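News / Media Releases / Plesthorpe Port Authority

Plesthorpe Port Authority names Hanan Hattar as acting chair

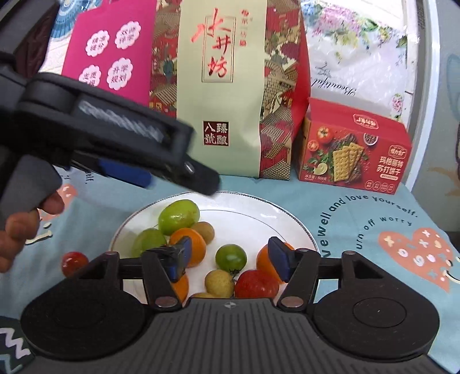 The Plesthorpe Port Authority has appointed Hanan Hattar as acting chair of its board, following the end of Adebayo Okoro's second term. The appointment takes effect at 9 am on the first working day of August and will continue until the Minister confirms a permanent chair. Ms Hattar has served on the board as deputy chair and has led its work on berth safety and harbour dues. Fresh fruit remains one of the main cargoes handled at the port, much of it bound for household tables, where it may end up on a silver-rimmed white plate over a light blue cloth, and the board has asked Ms Hattar to keep the cold store program on schedule during the changeover.

Under the Authority's charter, the outgoing chair must hand over all records, seals and signing powers before the new chair takes office. Mr Okoro has advised the board that the handover papers are complete. They include the current lease agreements, the dredging contract for the Fuvdale channel and the draft labour agreement covering the port's 400 permanent employees.

"The work of the port carries on from one shift to the next, and the change of chair should not be felt on the wharf," Ms Hattar said. "I thank Mr Okoro for the care he has taken with the handover. My first task will be to meet with staff and shipping agents at both terminals."

Mr Okoro joined the board as a member for the Fuvdale district and later became chair. During his time in the role, the Authority reopened Berth 2 to coastal vessels and moved its pilot service to a new centre on the eastern breakwater. He will not seek a further term.

The board also confirmed that Samira Masri will remain as chief executive. Ms Masri will continue to report to the board each month on vessel movements, maintenance and finances. In the past financial year, the port received 217 vessels, including regular calls by the Rondska coastal service.

Lina Sfeir has been named acting deputy chair. Ms Sfeir will also head the working group reviewing the Zein Terminal lease, which is due for renewal. Written comments on the lease from port users and neighbours will be accepted until 5 pm on the last day of August. Comments already lodged do not need to be sent again.

Existing licences, permits and berth bookings are not affected by the appointments. Notices signed by the outgoing chair remain in force until they expire or are replaced.

Media enquiries should be directed to Irina Hodoroagă, Communications Office, Plesthorpe Port Authority.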